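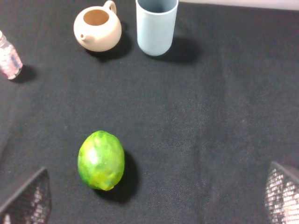

Cell 2, wrist view, fingers open over the black cloth.

Gripper inspection after dropped-item fault, Privgate bench
Inspector: Gisela Mansilla
Second check: Eero Hämäläinen
Month: March

1. Emergency stop, both buttons
Pass. Arm halted each time. Left-hand button is stiff – replace at next service.

2. Finger pads
Pass with comment. Mesh attached on both fingers, no lifting at the corners. Wipe down every 48 hours, not weekly as the old sheet says.

3. Finger opening and closing
Fail. Right finger lags the left on closing. Maritza Urrego logged the same lag before the drop.

4. Grip force limit
Fail. Set to 30 N in the controller, should be 20 N for this item set. Changed back and locked by Eero.

5. Loss-of-grip alarm
Fail. Did not sound when the teapot slipped. Sensor cable found half seated at the wrist connector. Reseated, alarm now sounds, but the clip is worn. New clip ordered from Gastik.

6. Work surface
Pass. Cloth flat. Keep the green fruit away from the teapot and cup when testing a pick.

7. Guard door switch
Not tested. Key was with Ulises Benavides. To be done before restart.

Status: cell stays locked out, manual jog only at reduced speed. Items 3, 5 and 7 open. Send the closing-lag log to Birthe Mikkelsen with this sheet.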